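2023-03-06

Dimitriou, the bakery at the end of my road, has stopped taking cash. A laminated notice by the till says this is "to serve you better", and I have been trying for a month to feel better served. What I mostly feel is that I now need a charged telephone to buy a bun.

I am not against cards. I own 4 of them, one of which works. What I object to is the word "convenience", which used to describe something the customer had and now describes something the customer is asked to put up with.

## The app will see you now

In February I tried to park in the market square. The meter had a bag over its head. A sign invited me to download Skandus, which wanted my name, my number plate, a password with a symbol in it, and permission to know where I was at all times. I was in the car park. I stood in the rain for a while explaining this to it. The charge came to 115 pence, plus a fee for the convenience.

My neighbour Meron Kahsay thinks I am being a snob about it. She has 755 loyalty points with somebody and can get a free coffee at 800, and she has been within reach of that coffee since the autumn. I have never seen a person so faithful to a drink she doesn't much like.

## What the coins were for

Coins did small jobs that we never wrote down. They went in the jar for the school trip. They were lent, forgotten and found again in a winter coat. A child with a fistful of them could go into a shop and learn, the hard way, what things cost. Sadao Shimada, who cut my hair until he retired, kept a saucer of coppers for anyone short of the bus fare — I would like to see Skandus do that.

Yes, cash is dirty, heavy and easily lost down the side of a sofa. So am I, some evenings, and I would still like to be accepted in shops. 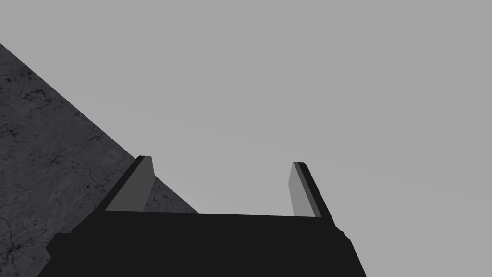
## A modest request

Keep the card reader. Keep the app, if somebody must. But leave one till with a drawer in it, and let the notice tell the truth: "We stopped taking cash because it suits us." I would grumble, and then I would pay by card, and the bun would taste much the same.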